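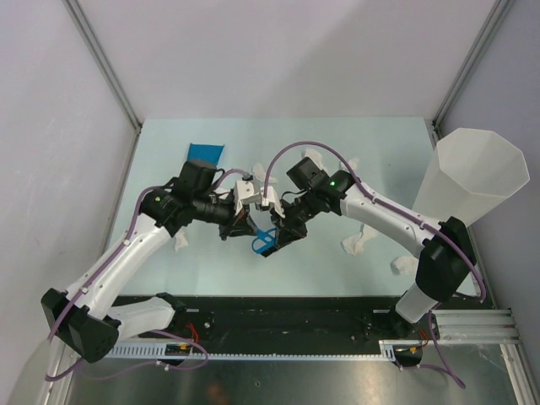
*Two white arms reach toward each other above a pale blue tabletop. Photo: Selim Sezer*

**Evening bus between Nakwood and Winano to run through the winter**

NAKWOOD, October 10, 2024 – Anyone who has stood at the Cesen Road stop after supper, stamping their feet and wondering whether to phone a cousin for a lift, will be glad to hear that the evening bus to Winano is staying. Town council voted last night to keep the 9:40 p.m. run going until the end of March, with the same driver, the same slightly wheezy heater and, for now at least, the same fare.

The late run started in the spring as a trial, and there was a fair bit of doubt around town about whether people would use it. Well, they did. The transit office counted 3,412 boardings over the trial, most of them at the hospital, the college and the grocery store corner, and a surprising number at the little stop by the curling rink (where there isn't even a bench, though more on that in a moment).

Sabina Čierny, who looks after transit planning for the town, told council she had hoped for half that. She was also frank that the numbers dipped in August, when the college was quiet and the evenings were long enough that plenty of people were happy to walk or ride their bikes home along the river.

"I'd have understood if council had asked us to wait another year," she said after the meeting, still holding her travel mug and her very thick binder. "But people have arranged their lives around this bus now. They've taken shifts because of it. You can't pull that out from under them just as the snow's coming."

One of those people is Unathi Jacobs, who works evenings in the hospital laundry and lives on the Winano side of the bridge. Before the late bus she shared a taxi home with two co-workers when their shifts lined up, and paid for one on her own when they didn't. She came to the meeting on her night off and spoke for a minute or so, and got a nice round of applause from the back rows.

"I told them I read on the bus," she said. "I've finished four library books since the spring. In a taxi I'd just be watching the meter!"

The vote wasn't unanimous. Councillor Hooman Naseri, who voted against, said he likes the service and has ridden it himself, but would sooner see the money go toward a Saturday morning run that could bring families in to the farmers' market and the pool. He asked that staff come back with a cost for both before the next budget, and that part passed without any fuss at all.

There are a few small changes for riders to know about. The bus will now wait three minutes at the hospital doors, so staff coming off shift have a chance to get their coats on. It will also skip the loop through the fairgrounds, where the road isn't plowed until morning. Riders who used the fairgrounds stop can catch the bus outside Pešek Hardware instead, a short walk down the hill, and the store has kindly agreed to leave its front lights on until ten.

As for the curling rink, a bench is coming. The rink's bonspiel last winter raised $1,000 for the stop, and the town has agreed to cover the remaining $400 for the concrete pad underneath. I-hsuan Wan, who manages the rink, said she would love to see a proper shelter there one day, with a roof and a light, but that a bench is a very welcome start for the older curlers who have been perching on the snowbank with their brooms across their knees.

The pad will be poured as soon as there's a dry stretch, and the bench should follow before the first league night.

Printed schedules in the new colours will be at the library, the town office and the hospital front desk by the end of next week. Monthly passes stay at $63, and passes already bought for the fall remain good on the evening run. Comments about the stops or the timing can be dropped off at the transit office counter, or handed to the driver, who says he doesn't mind a bit as long as the bus is parked.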